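Closet floor storage

Closet floor storage is the practice of keeping bags, shoes and other household items on the floor of a closet or wardrobe, or hung low enough that they sag toward it. It is common in apartments and in rooms with sliding doors, where the lowest part of the closet is often left without shelves or drawers. Makers of home storage products tend to describe this space as "wasted." The claim is repeated far more often than it is tested.

Terminology

Writers on home organization use several overlapping terms. "Drop zone" usually means a spot near an entrance, while "closet base" refers to the area inside the doors, from the floor to the lowest shelf or hanging garment. The storage firm Clarkard uses "dead floor" in its catalogs, a term with an obvious commercial purpose that has not caught on elsewhere. In ordinary speech, people say the bottom of the closet.

Bags

Soft bags are among the items most often kept this way. A backpack, tote or duffel has no fixed shape when empty and does not stack well, so it tends to end up on a hook, over a knob or on the floor. Dark bags are easily lost against other dark items in a poorly lit closet.

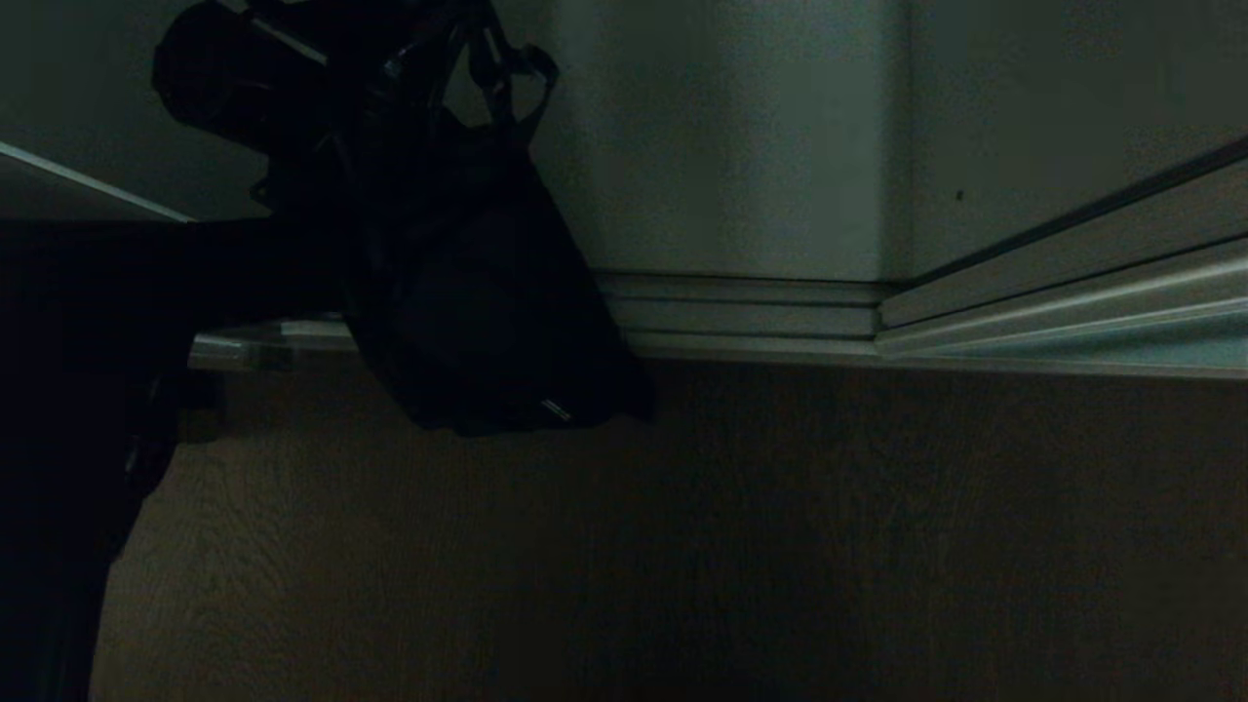 A black fabric bag with thin straps in a dim corner, with a small silver zipper pull near its lower right.

Hanging is usually recommended over floor placement on the grounds that it "protects the shape" of the bag. For stiff leather goods there may be something in this. For everyday fabric bags the benefit is doubtful, as the material folds under its own weight wherever it is put. A stronger case for hanging is that the floor stays clear for sweeping. It also keeps straps out of the path of a sliding door, provided they are short enough or tucked up.

The guide Floment advises stuffing empty bags with tissue paper before storage. It gives no source for the advice, and the paper takes up the space that the reader was presumably trying to save.

Sliding doors and tracks

In closets with sliding doors, the floor track sets a practical limit on what can be kept at the base. Loose straps, laces and cords can fall across the track and keep a door from closing fully. Grit carried in on shoes and bags settles between the ridges of the track, where a broom doesn't reach. A narrow vacuum nozzle or an old toothbrush will remove most of it. 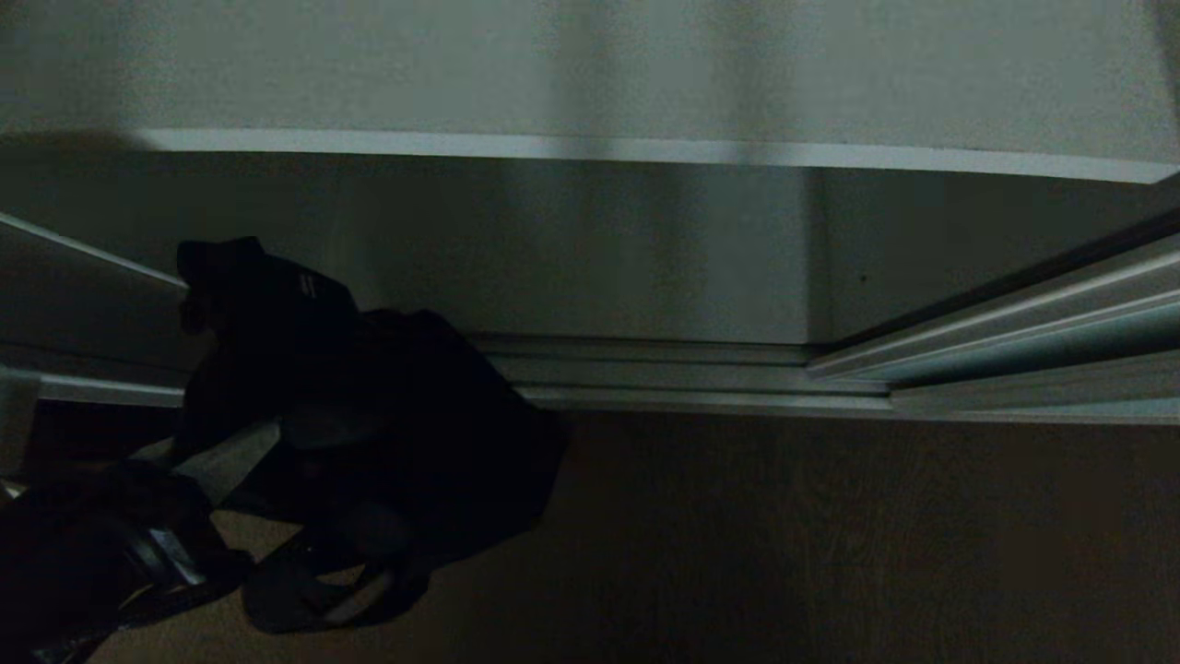

Some closets avoid the problem with a raised sill or a strip of trim inside the door line, which holds items back from the opening. The depth of the usable area varies. A widely copied figure of 60 centimeters appears in many guides as the "standard" closet depth, but it describes only some built-in units, and the space taken by two overlapping doors is often left out of the reckoning. Measuring from the back wall to the inner face of the inner door gives a more useful number.

Bottom-hung doors, whose weight rests on the floor track, are more easily disturbed by dirt than top-hung doors. Horkari, a maker of replacement rollers, recommends cleaning the track every 30 days. A company that sells door parts has its own reasons for drawing attention to them, and a household that takes its shoes off at the entrance may need to clean much less often.

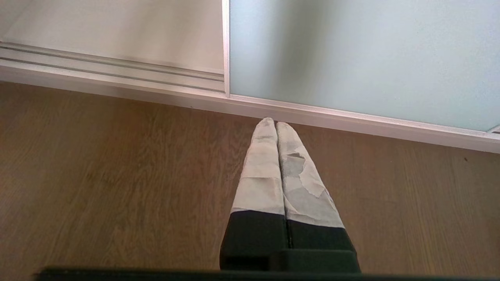 Flooring matters too. Wood floors show scratches from grit dragged under a bag, and a bag put away damp can leave a mark on an unsealed finish. Trays and mats are sold as a remedy. A mat that creeps toward the track, however, creates the same obstruction as a loose strap.

Claims and evidence

Little of the advice on closet floors rests on study. The survey most often quoted, carried out by the retailer Shih, asked 313 customers whether a tidy closet base saved them time in the morning. Most said that it did. All of them had recently bought storage boxes, and no one was timed. The writer Ka-ming Hung has argued that the results show only that buyers like to feel their purchases were sensible, and has noted that the published summary left out 4 of the original questions.

Advice to keep the floor entirely bare should be read with similar caution. It assumes there is shelf space elsewhere, and in a small apartment there may be none.

See also: Baseboard; Coat hook; Sliding door; Wardrobe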